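Section 4. Setting Up a Gift-in-Kind Drive in Datau

Revised 9 Nov 2007

Read this section before you create your first drive. The quick-start card that ships with Datau says a drive can be running in minutes. That is true if your shelter or food pantry has one door, one shelf and one kind of donor. The Skaltovdale housing charity, where most of these notes were written, has none of those things, and the steps below assume you don't either.

4.1 Before you start

You will need an administrator login, your charity's registration number, and a list of the sites that will accept goods. Spell each site name the way it appears on your receipts. Datau will happily treat "Tirnumov Annex" and "Tirnumov annex" as two places and split your totals between them without a warning.

Note: The import tool claims to clean up duplicate donors. Treat that as a suggestion. It matches on last name and zip code, so a married couple usually comes out as one person and a donor who moved comes out as two. Check the merge list by hand.

4.2 Creating the drive

1. From the main menu, choose Drives, then New Drive.

2. Type a name of 2 words or more. One-word names are accepted on this screen and rejected on the next, and you will have to start over.

3. Set the opening and closing dates. The closing date is the last day goods can be logged, so leave room after your final pickup. A holiday drive that closes in December should stay open in Datau until the last truck has been unloaded and entered.

4. Choose a drive type. "General" works for nearly everyone. "Matched" is for drives where a sponsor has promised cash against goods, and it should be used only if you have that promise in writing.

5. Leave the Public Goal box blank for now. See 4.4.

6. Click Save. If the screen goes white, wait. Do not click Save again or you will get a second drive with the same name.

4.3 Adding item categories

1. Open the drive and click Categories.

2. Delete the sample categories. They include "Misc," which will swallow half your inventory by the end of the first week if you let it stay.

3. Add your own, starting with what your programs have asked for. Bedding, canned food, winter coats and school supplies cover a lot of ground.

4. Give each category a unit: each, box or pound. Units can't be changed once an item has been logged.

5. Enter a fair value only if your accountant has supplied one. The built-in price table is out of date, and we could not find out where its numbers came from.

Caution: Donors set the value of their own gifts for tax purposes. Do not print Datau's value on a receipt. The box that does this is checked by default under Receipts, Options. Uncheck it.

Once the categories are saved, log one test item against each of them and run the Stock Summary report. Compare it with what you typed. If the report is short, the usual cause is a category with no unit. 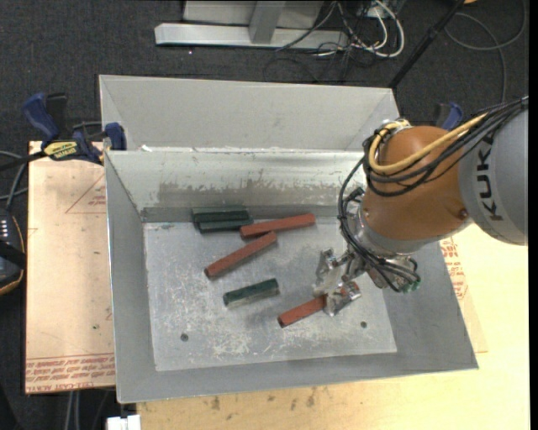

4.4 Setting a public goal

1. Go to Drives, Display.

2. Enter the goal as a count of items. We used 900 for a coat drive and would go lower next time.

3. Choose how often the progress bar refreshes. "Live" is the wrong word for the first option, which updates overnight.

4. Preview the page before you publish it. The bar rounds up. At 496 coats out of a goal of 500, it reads "Goal met!" and donations may slow down while you are still short.

Note: The manual supplied by Santoso, who sell and support Datau, recommends a public goal for every drive because it "boosts giving." No figures are offered. If you have run a drive before, look at your own records and decide from those.

4.5 Giving volunteers access

1. Choose People, Add Helper.

2. Select the Intake role. It can log goods and print blank receipts. It should not be able to see donor addresses, but check this with a test login, as two updates have turned that setting back on.

3. Set an end date for each login. Without one, it never expires.

4. Hand out passwords in person.

Caution: There is no undo for a deleted drive. Export a copy every Friday, open the file, and make sure there is something in it. An export that fails still produces a file and still says "Complete."

Closing a drive is covered in Section 5.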